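Speaker notes: Small rooms under the roof
What we learned from moisture complaints in attic conversions
Evening session, Trarkent building owners' meeting, starts at 7 p.m.

Before I start

Check that the microphone is on. Say good evening, thank the hosts from Trarkent, and ask if people in the last row can hear me. Say that I will take questions at the end, but a short question in between is also fine.

Tell them who I am in two sentences only. I work as a building consultant at Jafarzadeh, mostly on older houses where the attic was made into living space. I am not an architect and I do not sell windows or fans.

Slide 1. Why this subject

In the last years we received many calls about gray spots on ceilings, paint that comes off, and a smell that returns every January. The owners often believe that the roof is leaking. In our own files we have 49 such cases. In 80 percent of them, the roof was fine. The water came from inside the house, from the air.

Pause here. People usually do not believe this number the first time, so say it again slowly.

Slide 2. How warm air behaves

Warm air can hold more water than cold air. When warm, damp air touches a cold surface, it gives the water back. Everybody knows this from a cold bottle in summer. Under a roof it is the same, only slower and harder to see.

A bathroom on the top floor has three difficulties at the same time. The volume is small, so the air becomes damp very quickly. The sloped ceiling is close to the outside. And the warm air goes up into the highest part, where often there is no movement at all.
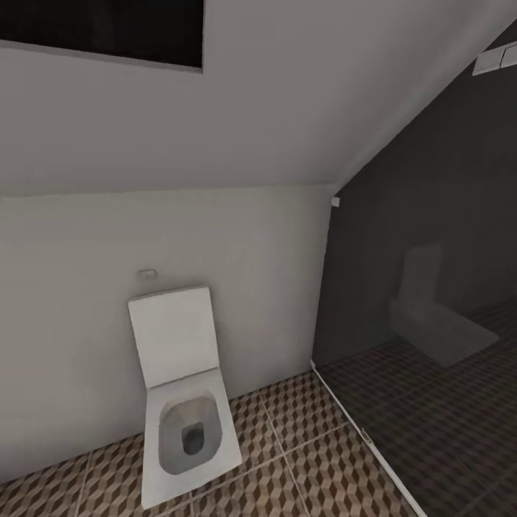

A ten-minute shower puts more water in the air than most people expect. If the door stays closed and the fan stops together with the light, that water must go somewhere. It goes to the coldest place it can find, and then it goes into the plaster.

Ask the audience: who has a fan which stops when you switch off the light? Wait for the hands. Usually it is more than half of the room.

Slide 3. The case of the house on Brulla Street

This is the longest part, about six minutes. Do not read it, tell it.

The owner had painted the ceiling four times. Each time the spots came back in the same corner. A contractor had offered to renew the insulation of the whole roof, and the offer was very expensive. We asked the owner to wait one month and to do only two things: let the fan run for half an hour after each shower, and leave the door open afterward.

We also placed a small humidity logger on a shelf. It took nearly 1,000 readings in that month. Before the change, the humidity stayed high until the next morning. After the change, it came down to normal before noon.

Be careful with this point. I do not want to say that the insulation was good. It was thin in one corner and it was repaired later, for a small part of the first price. But the order was important. If they had started with the roof, the damp air would still be there.

Slide 4. What to look at in your own home

Go slowly here, people like to write it down.

1. Hold a sheet of thin paper against the fan grille while the fan is running. If the paper falls, the fan does not pull enough air. Clean it first, then test again.

2. Look at the gap under the door. The fan can only take out air if new air can come in. A gap of one finger is usually good.

3. Look at the wall low down too, close to shelves and tabletops, and not only at the ceiling. Touch it with the back of your hand in the morning and compare it with an inside wall.

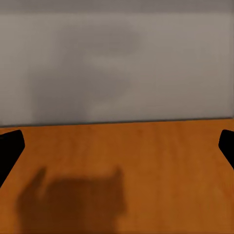

4. Write down the humidity for one week, in the morning and in the evening. A simple meter is enough. If the morning value is always above 60 percent, call somebody before you buy paint.

5. Do not push furniture completely against an outside wall. Leave a space of a hand.

Slide 5. Questions about products

Somebody will ask about special paint. My answer: it can slow down the growth on the surface, but it does not remove the water. Somebody will perhaps also ask about the Draltix fan control, because it was in the newsletter. Say that we tested it in two apartments and it worked well there, and that a normal timer does almost the same job.

If there is time left, show the logger and let people pass it through the rows. Ask to get it back before the coffee.

Handouts are on the table next to the door. I have 100 copies.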